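로봇팔 손목 쪽 케이블이 자꾸 걸리는데 어떻게 정리하세요?

Doğukan Uysal
27 May 2025

안녕하세요, 눈팅만 하다가 처음 글 올려봅니다. Kurtuluş 작업실에서 탁상용 로봇팔 한 대로 통에서 부품 꺼내는 셀을 맡고 있어요. 3월에 자리를 옮기면서 베이스를 다시 고정했는데, 그 뒤로 통 안쪽까지 팔을 내리면 가끔 손목 축에서 과부하 에러가 뜹니다. 100번 돌리면 두세 번쯤? 매번 그런 게 아니라서 더 답답하네요 ㅠㅠ

에러가 떠도 전원 껐다 켜면 멀쩡하게 다시 움직여요. 속도를 60퍼센트로 낮추면 덜하긴 한데 없어지진 않고요. 그리퍼 나사는 다 조여봤고, 원점도 다시 잡았습니다. 의심 가는 건 손목 위로 넘어가는 선이랑 왼쪽으로 크게 도는 선인데, 여유를 너무 많이 준 건지 모르겠어요.
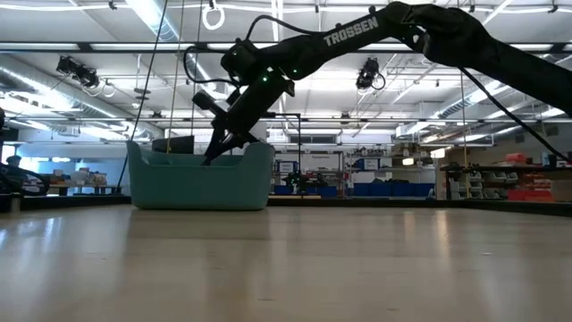
855쪽

청록색 통에 집게를 넣은 자세가 딱 저 정도예요. 선을 팔뚝에 바짝 묶어버리면 될까요, 아니면 통을 앞으로 당기는 게 먼저일까요? 통은 지금 테이블 안쪽 끝 가까이에 두고 씁니다. 비슷한 거 겪어보신 분 계시면 좀 알려주세요!

Gralitz

저도 똑같은 걸로 한참 고생했어요. 바짝 묶는 건 말리고 싶습니다. 손목이 끝까지 꺾일 때 선이 모자라면 커넥터가 당겨지고, 그러면 이번엔 통신이 끊겨요(제가 그랬습니다...).

저는 이렇게 했어요. 먼저 전원을 내리고, 팔을 한 손으로 받친 채 손목을 양쪽 끝까지 천천히 돌려보세요. 그때 선이 제일 팽팽해지는 자세를 찾아서 거기에 50밀리 정도만 여유를 더 남기고 팔뚝 쪽 한 군데만 벨크로로 잡아주면 됩니다. 케이블타이는 피복을 먹어서 비추예요. 손목 관절 바로 옆에는 아무것도 묶지 마시고요.

그리고 왼쪽으로 도는 고리는 통에 들어갈 때 테두리에 닿는지 꼭 보세요. 저는 통 테두리에 마스킹테이프를 붙여놓고 돌렸더니 긁힌 자국이 바로 나오더라고요.

Kinstead

통을 바꾸세요. 낮은 걸로요. 저는 그걸로 끝.

Sitent

케이블도 케이블인데 저라면 베이스부터 다시 봅니다. 자리 옮긴 뒤부터라고 하셨잖아요. 베이스가 조금만 돌아가 있어도 예전에 가르쳐둔 위치가 통에서는 꽤 어긋나서, 손가락 끝이 앞쪽 테두리나 바닥을 누르게 됩니다. 누르고 있으면 손목에 부하가 쌓여서 에러가 나고요. 속도 낮추면 덜한 것도 그쪽이랑 맞아 보여요.

통을 치우고 같은 동작을 100번 돌려보세요. 에러가 한 번도 안 나면 접촉 문제고, 그래도 나면 선이나 모터 쪽입니다. 접촉이면 내려가는 위치만 새로 잡으면 되고, 통 자리는 테이블에 테이프로 표시해두시면 나중에 편해요. 에러 났을 때 손목 모터 온도 로그도 있으면 같이 올려주세요.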